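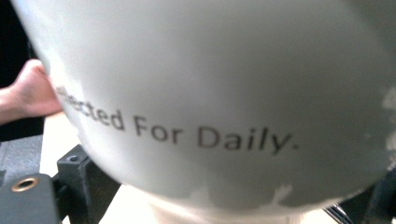

*Pale gray-white, rounded, seen from very close.*

## Open day at Ibarra Housewares, Vustley

We drove over from Vollton in the morning and got to the plant a little before ten. The sign for the turnoff is small and comes up right after the rail bridge. Parking is in the gravel lot on the north side and costs three dollars, cash only.

Ibarra makes kitchen and table goods, mostly cups, canisters and storage bowls. The open day happens once a year in May. You sign up by mail and they send back a slip with a tour time. Ours was 10:30, and there were 16 people in the group. Everyone gets safety glasses and a hairnet. Open-toed shoes aren't allowed, and one couple had to go back to their car to change.

### The molding hall

The tour starts in the molding hall, which is the loudest part of the building. Our guide had a speaker clipped to her belt and it still wasn't easy to hear from the back. The plastic arrives as pellets in sacks and gets dried before it goes into the machines. A humid week can ruin a batch, she told us, so the dryers run day and night all summer.

I was more interested in the mold store behind the hall. It has 1,956 molds on heavy racks, going back to the first bowls the company sold. Most haven't been used in years. They keep them because hotels and cafeterias sometimes order replacements for an old pattern. The minimum for a reorder like that is 500 pieces. The old molds are coated in oil and wrapped in brown paper, with a number written on the end in marker.

We weren't allowed to handle anything in the store. The floor is painted with yellow lines and you stay inside them.

### Glazing

The second building does stoneware. It is much quieter and a lot warmer. Pieces go through a first firing, get dipped in glaze, and are fired again. Two people at a bench wipe the bottom of each piece with a wet sponge before the second firing. If glaze is left on the foot, the piece sticks to the shelf and both get thrown out.

Seconds are sorted onto a cart by the door. Some had pinholes in the glaze, and a few had a lip that wasn't level. I couldn't find the fault in most of them until it was pointed out. White and gray pieces are held to a stricter standard than the dark ones, as every speck shows.

### Lids

Lids get a room of their own. The Leva line is the company's travel range, and most of its returns are over lids that leak or snap. A cup is easy to get right, according to the guide, and the lid takes up most of the design time. We saw a cutaway of a hinge and a tray of rejected seals. I asked whether replacement seals were sold separately. They are, but only through the plant shop and by mail. 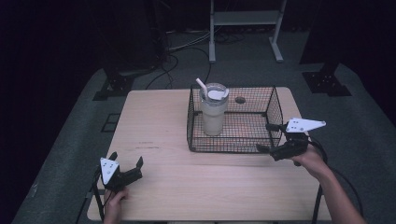
*Lidded tumbler with a straw, in a black wire mesh basket.*

I use a cup with a straw at work, so I asked about cleaning too. Their advice was to take the lid apart every time and leave the parts to dry separately. Straws should be cleaned with a narrow brush. Most people close the lid while it is still damp, and the smell comes from that.

### Lunch and the shop

The cafeteria is open to visitors until 1:30. There was soup, ham sandwiches and a bean salad. The soup was good. Coffee is free if you bring your own cup, and the sign-up letter mentions this near the bottom where I missed it.

The shop is next to the front office. Seconds are at the back and go quickly. By the time our tour got there the large mixing bowls were gone, and what was left was mostly small canisters without lids. I bought two of those and a cereal bowl. The afternoon groups must see even less, so ask for an early slot if you are going for the shop.

### Practical notes

- The tour takes just under two hours, nearly all of it standing.
- Strollers can't go into the molding hall.
- Restrooms are in the front office and again beside the cafeteria.
- The bus from Vollton stops at the rail bridge. From there it's a walk along the shoulder with no sidewalk.
- The shop takes cards, but the parking lot doesn't.

We were back on the road by two.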